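4. Equipment planning and cost

4.1 Choosing between arms and hand-held grippers

The first plan for the Rilavside site assumed that all household demonstrations would be recorded by teleoperating two robot arms. We priced that plan in April and dropped it within the same month. Two arms with mounts, controllers and a leader set would have used the whole equipment line for the year and left nothing for spare parts. The arms would also have fixed us to one table height and one room layout, and most of the tasks on our list involve furniture that has to be walked around.

We moved instead to hand-held grippers with printed marker cubes, worn and operated by a person, and kept a single arm pair for evaluation only. The grippers were ordered from Kinoshita. The quoted unit price was 1469 per gripper, including the finger set but without the marker cube, the cable or the body harness. We had not expected the harness to be a separate item, and it was missing from our first two drafts of the budget. Groups preparing a similar purchase should ask for a quote that lists every part worn by the operator.

4.2 What a station needs

We define a station as one operator, one left and one right gripper, one harness, the cables that belong to them, and the furniture and objects for the task. Textile tasks were planned first because the objects are cheap and can be replaced from any household store. Figure 3 shows one of these tasks, in which the operator works with a towel on an office chair next to a table holding other cloths.
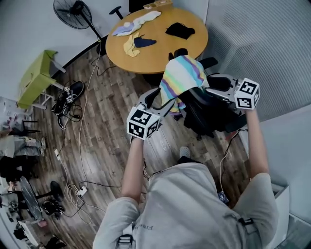 Figure 3. Textile task at a furnished station, seen from above the operator. A striped towel lies over the chair back, and each hand holds a gripper with a marker cube.

Two planning points follow from the setting in Figure 3. The first is floor space. Our original estimate treated the station as the area of the table plus one meter on the operator's side. A task that uses both a chair and a table needs more than this, and the space must also hold the cables. White and black cables cross much of the floor in the figure. We had budgeted for cable by length but had no line for covers, ties or overhead routing. These have now been added as a fixed cost per station. Hanne Aaltonen, who drew up the revised floor plan, recommends that cable routing be settled before the furniture is bought, as moving a table later usually means buying longer leads.

The second point is marker visibility. The cubes have to be seen for the gripper position to be recovered, and a towel hanging from a chair back can hide a cube when a hand goes behind it. We considered buying extra fixed cameras for each station and decided against it for the first year. The cost of the cameras was acceptable, but each one would have added calibration time at the start of a session, and operator hours are the largest item in the running budget. Hiding the cubes is handled in the task instructions for now, and the decision will be reviewed with the second order.

4.3 Spares and service

Lev Fedoruk kept a log of parts used during the pilot, and the spares budget is based on that log. Fingers and cables wore out first. Marker cubes were replaced when a printed face became scratched or dirty; we print these ourselves and charge them to consumables. Gripper bodies were not replaced during the pilot, but repair by the supplier took 22 working days from shipping to return. With a delay of that length, a station without a spare pair stands idle for about a month. We therefore plan for 12 grippers at five stations, which leaves one spare pair to be shared.

A service contract was offered through Ponovov. It covered labor but not shipping, and it did not shorten the repair time. We judged a spare pair to be the better use of the money at our scale. A site with many more stations might reach a different result.

4.4 Order of purchase

The equipment is bought in 3 stages. Stage one covers grippers, harnesses and cables for two stations, together with furniture. Stage two adds the other three stations and the spare pair, and is released only when the first two have run for a full quarter. Stage three is the evaluation arm pair. Purchases are entered in Planda against the station they belong to, so that the cost per station can be read directly at the end of each stage. Textiles and other small objects are bought as needed and are not tied to a stage.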